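Home Interviews Workshop Archive Contact

6 min read

Els Declercq has been emptying other people's drawers for 6 years. Mostly house clearances, sometimes an office, once a dentist. She works out of a unit in Bornthorpe with a roller door that sticks and a kettle on the floor. I got there on a Monday, late, and she'd already started without me.

"Sit on anything that isn't labeled," she said. Everything was labeled.

The subject was supposed to be big clearances. Attics, garages. She didn't want to talk about those. Big stuff is easy, she says, you get two people and a van. What she wanted to talk about was the bottom of the drawer. The stuff left over when the sorting is supposedly finished.

"A wardrobe takes me ten minutes. The stuff that was in the shoebox on top of the wardrobe, that takes the afternoon."

She calls it the last bin. Every job has one. You go through a room, you make your piles, keep, sell, give away, throw out, and at the end there is a container with things in it that didn't go anywhere. An odd sock. A mouse. A box with something in it or nothing in it. People look at it, get tired, and tape the lid down. Then it goes to the next house.

"I've opened a box with the tape from two moves ago still on. Two layers of tape. They carried it up the stairs twice."

I asked what she does with it. She uses metal, for a start. Not cardboard, not a bag. A bag hides things and cardboard gets kept, because it looks like a moving box already. With a hard open bin you can see the bottom, and seeing the bottom is most of the job as far as she's concerned. She doesn't care if it's scratched. "Scratched is good, you're not precious with it. Throw your keys in. Fine."

And never fill it. This is the part clients argue with. A handful of things at a time, spread out so there's floor showing between them, and then you deal with those before anything else goes in. Thijs Bosman, who used to work with her and now does the selling side, thinks it's slow. He told me so himself on the phone. "Els will stand over a sock," he said. "I've seen her stand over a sock."

She doesn't deny it. Socks are a whole conversation.

"One sock is not trash and it's not clothes. It's a question. Where's the other one? So people keep it. Fair enough, keep it, but give it a date." Her rule is one laundry cycle. If the partner hasn't shown up when everything in the house has been washed, it's a dust rag. She is quite strict about bright ones. Bright ones people hang on to longest, she says, black ones they let go of right away, even though a black one is way easier to match up with something.

Electronics next. A computer mouse in the last bin is nearly always there for the same reason, somebody isn't sure if it works. So test it. Right then, at the kitchen table, not later. "Later is how you get a drawer with four." If there's no computer handy it goes in a bag marked TEST with the client's name and she gives them until the end of the week. Battery out first if it has one. She's been caught by a leaking battery, ruined a good tablecloth that was going to auction.

What about boxes, I said. Product boxes, packaging.

Big sigh. "Empty boxes. Oh boy."

People keep the box for the resale value, then never resell. Or the box gets crushed at one end and the flap won't shut, and now it's neither a good box nor a thing to throw out. She opens every one, even when it feels light. There was a job in Hulme where a skinny little carton she nearly recycled had a rolled-up deed in it. The client, Corentin Marchal, still sends her a card in June. So: open it, look, feel around the corners, then flatten it.

"If you only do one thing from this whole interview, put your fingers in the corners."

Corners of the bin too. Small pale bits hide there, she says, beads, caps, pegs from shelving, the little piece that belongs to the bigger piece. She tips the bin at the end, over a towel. Anything that rolls out goes in a jar and the jar stays with the household for a month.

Then there are ornaments and odd shapes, what she calls the no-category things. Something shaped like a boot. A lidless pot, a short tube of something, a cap off a thing nobody can name. For those she asks just the one question, which room does it live in. If you can say the room without thinking, carry it there now, walk, don't put it on the stairs. If you can't say the room it goes on the give-away table.

"You're allowed to like a thing. You just have to be able to say where it lives."

She had a client, Floor Verbruggen, who couldn't place a single item on the first day. Not one. They ended up making a shelf for it, a proper one, in the hallway at eye level, and everything odd went up there. Over half of it was gone by the end of the month, Floor took it down herself. Els thinks it was seeing it every day that did it. In the box it was a pile of possibilities, on the shelf it was just a chipped egg cup.

We got sidetracked then onto labels. She buys from Brinix, she's on her second label maker, the first one ate its tape. She prints in capitals and puts the label on the short side. I have this in my notes underlined twice and I don't remember why it mattered. Something about shelves.

Prices, people always ask. She charges by the half day. The biggest single bill she's ever sent was 1,981, for a house with 32 of what she calls last bins, all taped. It took her and Wouter Vermeulen most of two weeks. Wouter did the paper, she did the rest. They found the other half of a pair of candlesticks in the fourth bin and the first half in the one right at the end.

Does she have a last bin at home?

"Obviously."

She wouldn't say what was in it for a while and then she did, some cable ends, a doorknob, a watch strap. A key to the old place on Farkadmont that she should of handed back. She does hers on Sunday nights with the radio on, a few things at a time, and doesnt always get to the bottom.

It was getting on for five by then and she wanted the floor back. I asked for one last tip, for somebody starting tonight with no bins and no labels. She was already pulling the roller door.

"Roasting tin," she said. "Tip the drawer in a roasting tin, five or six things, no more. Good light. Phone in the other room. And do the sock first, it's the easiest one to get wrong so get it over with."
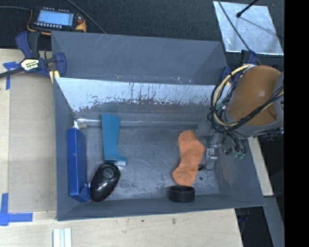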